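把持判定 677

三月。午前四時まえ。まだ画面を見てる。

プランナの名前はVundel。前の担当がつけた。由来は知らない。コメントにも書いてない。引き継ぎ資料は一枚きりで、下のほうに「閾値さわるな」とだけ。
さわった。そりゃさわる。

Vundelは掴む場所を決める。Skirneckが指の幅を見る。両方をつなぐ薄い層が私の担当で、薄いくせに落ちる。夜中に限って落ちる。朝の九時にはBromowの人たちが来て、デモを見て、帰る。それまでに直す。直すというか、落ちなくする。この二つは違う、と昼間の私なら言う。今は言わない。

ログの一行目

エピソードは全部で1000本。うち、把持判定が途中で裏返るやつがある。掴んでる、掴んでない、掴んでる、掴んでない。一秒のあいだに何度も。人間なら疲れる。ソフトは疲れないので、几帳面に全部書いてよこす。

コーヒー、冷めた。飲む。

最初は指幅のノイズだと思った。フィルタを足した。だめ。窓を広げた。だめ、しかも遅い。次に時刻合わせを疑った。画像と指幅の時刻がずれてれば、まだ閉じてない指の画像に閉じた指の値がくっつく。ありそう。二時間つぶした。ずれてなかった。きれいなものだった。腹が立つくらい。

裏返るやつだけ抜き出して並べた。番号順に再生。早送り。早送り。布。箱。布。コップ。眠い。
677番で手が止まった。

止まった、というのは私の手のほう。再生は勝手に進むから、戻した。一コマずつ。二回行きすぎた。戻した。

透明な袋のクラッカー。両端が緑で、前に大きく「味丹」と印刷してある。黒い二本の指がそれを立てて挟んでいる。だれがどう見ても掴んでる。Vundelの出力は「物体なし、0」。隣の欄でSkirneckが「あり」。喧嘩してる。私の薄い層は喧嘩の仲裁ができなくて、毎コマ、勝ったほうに寝返る。それで裏返る。

袋が透明なのか。それか。
深度を開いた。ひどい。ビニールのところが穴だらけで、穴の向こうの奥の距離がそのまま入ってる。Vundelは袋を突き抜けて、うしろのトレイの中身を見てた。そこに薄桃色のふわふわしたやつがあって、ぶれてて、Vundelはそっちを候補の一番に置いてる。掴んでるものを無視して、奥のもこもこに見とれてる。
ちょっと笑った。部屋に一人で笑うと音が変。 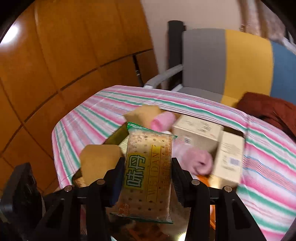
直しかた、その一

深度に穴があるとこは信じない。マスクを作って、信頼度を落とす。書いた。十五行。走らせた。袋は救えた。かわりに黒い指の板のふちまで信頼度が落ちて、指が消えた。指のないグリッパ。怪談か。戻した。

直しかた、その二

色の画像から輪郭を取る。クラッカーは白っぽい四角で、輪郭は取れる。問題は箱。奥のクリーム色の箱も白っぽい四角で、輪郭が取れる。Vundelは箱も握ってることにした。欲張り。
戻した。戻しながら戻すコマンドを打ち間違えて、別の枝が消えかけた。心臓に悪い。消えてない。だいじょうぶ。水のむ。

直しかた、その三

窓の外が少し青い。カラス。

ここで引き継ぎ資料をもう一回読んだ。一枚を。「閾値さわるな」の下に、もう一行あった。印刷がかすれてて読み飛ばしてた。「Skirneckが正しいときは、Skirneckに従うこと」。
それがいつなのかを書いてくれ、と思った。声に出したかもしれない。

でも考えた。考えるというか、六百七十七番をぐるぐる再生しながら、ぼうっとした。
指幅は袋の厚みでぴたっと止まってる。ずっと同じ値。モーターの電流は立ったまま。指は、何かがそこにあることを知ってる。見えてるかどうかと関係なく。Vundelは見えるものしか知らない。Skirneckは触れてるものしか知らない。私の層は二人の票を毎コマ数えなおして、毎コマ初対面みたいな顔をしてた。

昨日のことを覚えてればいいだけじゃないか。昨日ってのは、一コマ前のこと。

書いた。指が閉じて、電流が立って、幅が動かないあいだは、掴んでいる状態を持ちこす。Vundelが「なし」と言っても、指が開くまでは降ろさない。Vundelの意見は欄外にメモしておく。捨てはしない。たまに正しいし。
変数名は迷って、held_stillにした。まだ持ってる、と、じっと持ってる、の両方の意味で。コメントには書かなかった。前の担当の気もちが少しわかった。

再生。677番。
あり、あり、あり、あり。
袋が指のあいだにあるあいだ、ずっと。うるさくない。ログが短い。短いログを見るのは何日ぶりだろう。

全部流す

1000本を頭から流した。待つあいだ、古いチケットを片づけた。Aliyuの設定ファイルの件、たぶんもう誰も使ってない。閉じる。600行の警告、あとで。あとで、と書いたチケットがすでにあったので、そこにつなげた。

途中で一本落ちた。血の気がひいた。見たらディスクがいっぱいなだけだった。自分の書いた試行のゴミ。消した。さっきより慎重に打った。一文字ずつ。
再開。

終わったのが七時半。
裏返りはほとんど消えて、残ったのが4本。開いてみたら、どれも本当に落としてるやつだった。掴んでる、あ、掴んでない。床。それは合ってる。ソフトは正しく悲しい報告をしてる。そのままにした。

コミットの文面をどうするかで十分かかった。最初「透明な袋で把持判定が反転する不具合を修正」と書いて、長いから「反転の修正」にして、短すぎるから戻した。資料の一枚にも書きたす。裏が白い。ボールペンで。

「閾値さわった。もどした。677番を見ること。前のコマを忘れさせないこと」

字がきたない。次の担当が読めるかどうか。読めなかったら、そのひとも三月の夜中に一人で再生するんだと思う。早送り、早送り、布、箱、布。で、味丹、で止まる。
それもいいか。よくないか。もう一回なぞって濃くした。

八時すこし前、廊下のあかりがついた。腹がへってることに気づく。引き出しに何もない。自販機にはクラッカーがない。コーンスープはあった。熱くて持てなくて、袖でくるんで、両手で持った。落とさないように、机まで。
画面ではVundelがまだ奥のほうを見てる。ピンクのやつ。欄外で。

好きなだけ見てろ。指は閉じてるから

階段で声がする。Bromowの人たち、早い。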